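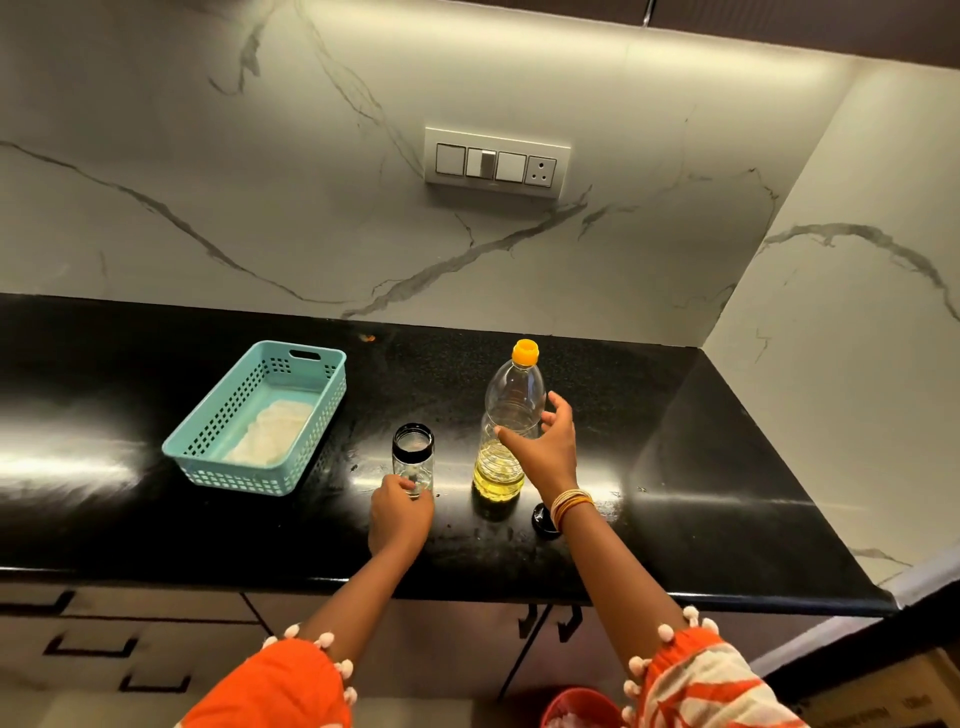

Used Cooking Oil in the Lalano Apartments: Where It Goes and What It Does to the Drains

Final report, Household Waste and Water course
August 28, 2025

1. Background

Most homes produce a small amount of used cooking oil every week. It is poured down the sink, thrown out with the trash, or saved in a container and taken to a drop-off point. Oil that goes down the sink cools in the pipe and sticks to the walls. Food scraps and soap build up on top of it, and the pipe gets narrower over time.

Our group wanted to know what people in one apartment complex do with their oil and whether a collection bin would change that. We chose the Lalano Apartments on Nogueira Street because two of us live there and the management office agreed to share its plumbing records.

2. Method

We left a one-page survey at every door and picked up the answers from a box in the laundry room. The survey asked how often people fry food, what they do with the oil afterward, and whether they had a slow kitchen drain in the past year. We did not ask for names or unit numbers.

We then placed a collection bin next to the recycling area for 4 weeks. The bin was a lidded drum on loan from Drener, a local hauler that picks up oil from restaurants. Residents were asked to let the oil cool, pour it into any bottle with a tight cap, and leave the bottle in the drum. We weighed the contents at the end of each week with a hanging scale.

For the drain test we used clear plastic pipe from a hardware store. We poured 1000 ml of warm water mixed with used canola oil through one length of pipe each day and plain warm water through a second length. Both pipes were kept in the basement, where it is cooler.

3. Results

The most common answer in the survey was that oil goes down the sink with hot water and dish soap. Trash came second. Very few people had ever used a drop-off site, and several wrote that they did not know one existed. The closest is the Hovov transfer station, and it is hard to get to without a car.

People who fry food several times a week reported slow drains more often than people who rarely fry.

The drum took in 3493 grams of oil over the full period. The first week was the lowest. The second week went up after we taped a notice inside the elevator. One bottle had leaked and the drum had to be wiped out.

In the drain test, the oil pipe had a cloudy film on the bottom by the third day. The plain water pipe stayed clear.

4. Costs

Management told us that one visit to clear a main line costs 800 dollars. Drener does not charge for pickup if the drum is at least half full. Ours was not, so a complex this size would probably need pickup once a season or would have to share a drum with the building next door.

5. Problems

The survey only reached people who wanted to answer it. The test pipes were straight, and real kitchen drains have bends and traps where grease collects faster. We also had a short trial, and some residents were away for the summer.

6. Next steps

Management has agreed to keep the drum through the end of September. We left them a copy of the elevator notice and a log sheet for the weekly weights. We would like the next group to repeat the survey and add a question about bacon grease and butter, which several residents asked us about and which we had left out.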